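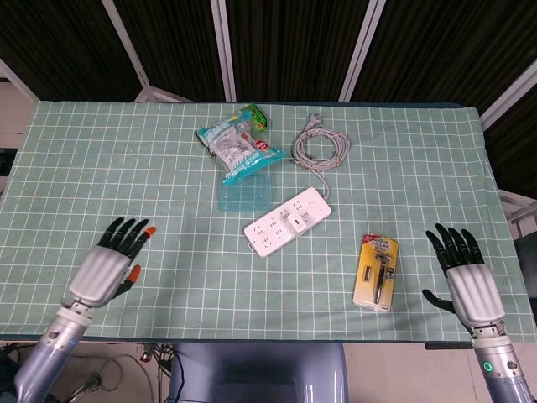
Paper or Cloth? Table Coverings at the Sleiman Community Dining Room

Student project report
Hiba Harb and Hussam Aoun
Project advisor: Carla Karam
2025-10-10

3 comments | 7 shares

Background

The Sleiman dining room serves a low-cost lunch to anyone who walks in. Most of the regulars are retired people from the neighborhood, and the rest are students and people who work in the shops on the same street. The room has long folding tables that are put away in the afternoon so the space can be used for classes.

For years the tables were covered with white paper from a roll. The paper was torn off and thrown out at the end of lunch. In April the kitchen manager, Normand Charbonneau, asked our class if a group would look at whether the dining room should change to cloth. He had been offered a set of used tablecloths by a hotel that was closing and did not want to say yes before he knew how much work they would be.

Our project looked at three questions. How much staff time does each kind of covering take? What happens to the coverings after lunch? Do the people who eat there care which one is used?

We did not try to work out the full environmental cost of making paper or cotton. We read a little about it at the start and found that the answer depends on where the material comes from, how it is shipped and how long it lasts. We had no good information on any of these for the products in the dining room.

How we did the work

The study ran for 6 weeks. In the first half the tables had paper, and in the second half they had cloth. We had first planned to switch back and forth every week, but the kitchen staff said this would be confusing and we agreed.

One of us was at the dining room for setup and one for cleanup. We used a phone timer and wrote the times on a sheet kept on a clipboard by the kitchen door. Timing for setup started when the first table was opened and stopped when every table was covered. Timing for cleanup started when the last plate was taken away. Wiping the tables was included in both halves.

Laundry was timed separately. The dining room has one washing machine in the back hall, which is also used for aprons and dish towels. There is no dryer. The cloths were hung on lines in the back hall overnight, and in good weather in the yard. We timed only the part when a person was doing something, such as loading, hanging or folding. We did not count the time when the machine was running.

We also gave out a short paper survey. It asked how often the person ate there, which covering they liked better, and if they had any comments. We collected 127 completed surveys. Some people skipped the middle question and went straight to the comments, and we kept those surveys in. The survey was in English only. Hüsnü Çınar, who works the serving line, helped some of the older guests with it when they asked him.

Setup and cleanup

Paper was quicker to put down. One person can pull it along the table while a second person holds the end, and it does not matter if it is a little crooked. The main delay was tape. Without tape on the corners the paper slid around when people sat down, and on windy days it lifted whenever the street door opened.

Cloth took longer in the first few days. The hotel cloths were not all the same size, and the staff had to open several before finding one that fit. Hiba sewed a short piece of colored thread into the corner of each one, red for the long tables and blue for the short ones. After that, setup times came down and were close to the times for paper.

Cleanup was different. With paper, the staff rolled everything up with the crumbs and used napkins inside and put it in the trash. The tables underneath were often wet where a drink had soaked through, so they still had to be wiped. With cloth, the crumbs had to be shaken out first. The staff did this over a trash can at the back door, and it was the job that people liked least. Two people were needed for the long cloths.

Laundry

Laundry was the biggest extra job. On a normal day the cloths filled one load, and on days with tomato sauce or beet soup some of them needed soaking first. Folding was slow until the staff started to fold each cloth directly off the line.

The washing machine was a problem we had not planned for. Aprons and dish towels already used it in the afternoon, and the cloths had to wait. Twice they were washed the next morning and were not dry in time for lunch, so paper was used on part of the room. We marked those days on our sheet and left them out of the comparison.

We tested two detergents, Jernen and Kundport, on the same kinds of stains. Both were already in the supply closet. We cut an old cloth into squares and put coffee, tomato sauce, beet juice and cooking oil on them. The squares were left overnight and washed together with a normal load. Coffee came out with both. Beet juice left a light pink mark with both. Oil was hard to judge by eye, and the two of us did not agree on which squares looked better. This was a small test and we would not use it to recommend either product.

Trash

Before the change, table paper was the bulkiest thing in the lunch trash. It is light but takes up a lot of room in the bag. When cloth was used, the staff took out fewer bags and the can at the back door no longer overflowed before the end of lunch.

The paper could not be recycled because it had food on it. Mr. Charbonneau had looked at composting it before, but the company that collects the food scraps does not take paper with tape on it.

What guests said

More guests picked cloth than paper. The most common reason was that the room felt more like a restaurant. Several wrote that it was quieter, because plates and cups made less noise when they were put down. We had not thought of this before we read the surveys, and when we went back in we noticed it too.

Guests who liked paper said it was cleaner, or that they could be sure no one else had used it. Parents with small children liked paper for drawing. One person wrote, "I feel bad when I spill on the cloth." Another asked for the radio to be turned down, and we passed this on to the kitchen.

A group of guests did not mind either way and said they came for the soup.

Problems with our study

The two halves were not equal. The weather was colder in the paper half and fewer people came to lunch, so there was less to clean up. Staff also changed. One experienced worker was away for part of the cloth half, and her replacement was still learning the kitchen.

The staff knew they were being timed. Ms. Karam pointed out that people may work faster when someone is standing there with a clipboard. We tried to stay out of the way but the room is not very big.

We also asked the survey question only after people had seen both kinds. Guests who stopped coming in the cloth half, for any reason, are missing from our answers.

Recommendation

We suggest that the dining room accept the hotel cloths and use them on most days, and keep a roll of paper for days when the cloths are not ready and for the children's table. Aprons and dish towels should be moved to a morning wash so that the machine is free after lunch. A second clothesline in the back hall would also help. Jesex, the hardware store on the corner, sells a pull-out line that can be screwed to the wall and pushed back when the hall is in use.

Mr. Charbonneau has read this report and says he will take the cloths. The clothesline has to wait until the landlord agrees to the holes.

Thanks

We thank the kitchen staff for putting up with us, and everyone who filled out a survey. Hussam did the cleanup timing and the stain test. Hiba did the setup timing, the sewing and the survey forms. We wrote the report together.

This site uses cookies to remember your settings. By continuing to browse you agree to our use of cookies. Accept | Manage settings

Get new student projects by email. Sign up for the class newsletter.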